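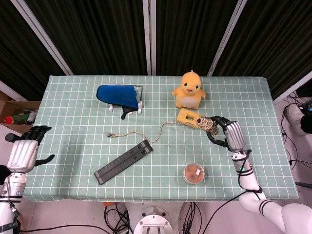 From: Khải Hoàng
To: Stulby list
Subject: Re: [stulby] Tablecloths for the May fair, washing and sizes

Hello Efren and all,

Thank you for the long message. I answer below each part, so it is easier to follow.

Efren Barredo wrote:
> I took home the bag of tablecloths after the last fair and I have
> washed all of them at a low temperature. Most are fine. A few of the
> cotton ones became shorter, and now they do not reach the edge of the
> long tables in Pildale hall. Should we buy new ones, or can somebody
> sew a border on them? Also, I do not know which soap the rest of you
> use. Mine left white marks on the dark ones.

About the cotton ones, please do not throw them away. Cotton shrinks mostly in the first wash, and after that it stays more or less the same. If we sew a border now, it should keep its size. I have a sewing machine and I can do 4 of them before the fair, but not more, because my evenings are full until the end of April. The border fabric must be washed first too. I made this mistake once with curtains for my mother, and the bottom part pulled together like an old sock.

About the white marks: I think it is too much powder and not enough water. Please try to run the dark ones again with no soap at all, only a rinse. If the marks are still there, a small cup of white vinegar in the rinse helped for me. I use liquid soap for everything dark now.

> The long tables are 332 cm if we push two of them together, is this
> right? I found this number on an old paper in the bag.

It is right for the old tables. The new ones, which the hall bought last year, are a little wider, and I have not measured them. I can go with a tape when I bring back the keys. Until then I would not cut anything.

> Somebody suggested the wipe-clean kind from Plekeo. I am not against
> it, but I find them ugly and they smell when new.

I also do not love them, but for the food tables I would say yes. Last time the tea stall had a big spill before 10 in the morning, and the cloth was brown for the rest of the day. For the craft stalls and the children's corner we can keep fabric. A light color with a small check or thin lines is good there, because small things are easy to see on it and it does not look sad in photos. A dark plain cloth shows every thread and every crumb.

If we buy wipe-clean, please let them hang over a chair or a line for two or three days before use. The smell becomes much weaker. And do not fold them for storage – roll them on a cardboard tube. The folds never go out again, and you cannot iron them.

One more question, and this one is for everybody. Who has the clips? We had a box of metal clips for the outside tables, and it was not in the bag that Efren took. Without clips we cannot use the tables near the gate, the wind there is too strong. I remember that Đào packed up the gate stall, so maybe the box went home with her things. Đào, could you please look?

For money, we still have 408 left from the autumn sale. I would spend it first on the food tables and then on clips, if they are really lost. We should keep a part for the printing. The last time we ordered 1000 leaflets and the price was higher than we planned.

I will be at the hall at 18:30 on the evening when we set up. If you bring the cloths already ironed, please carry them over your arm and not in the bag :)

Many greetings,
Khải

--
Stulby neighborhood fair list
To leave the list, send an empty message with the subject "unsubscribe"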